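Bog filter

A bog filter is a planted gravel bed through which the water of a garden pond is circulated so that it can be cleaned.

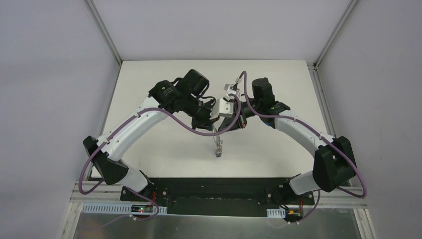
Design

The bed is usually built beside the pond, with its surface slightly above the waterline. A pump pushes water into perforated pipes laid along the bottom. The water rises through the gravel, passes the plant roots and returns to the pond over a low spillway. Pea gravel is the most common fill - fine sand clogs too quickly. A vertical cleanout pipe allows sediment to be removed.

Function

Bacteria living on the gravel convert ammonia from fish waste into nitrite and then nitrate. Plants such as iris, rush and pickerelweed take up part of the nitrate, leaving less for algae.

Sizing

Recommendations vary with the number of fish. The pond builder Tiziana Cocco described a 2,400-gallon koi pond served by a bog of 80 square feet. Lightly stocked ponds can manage with less.

Maintenance

Dead growth is cut back in the fall. Vigorous plants are divided every few years, and running bamboo and other species with invasive roots are kept out of lined beds.

See also

Barley straw
Pond liner
Skimmer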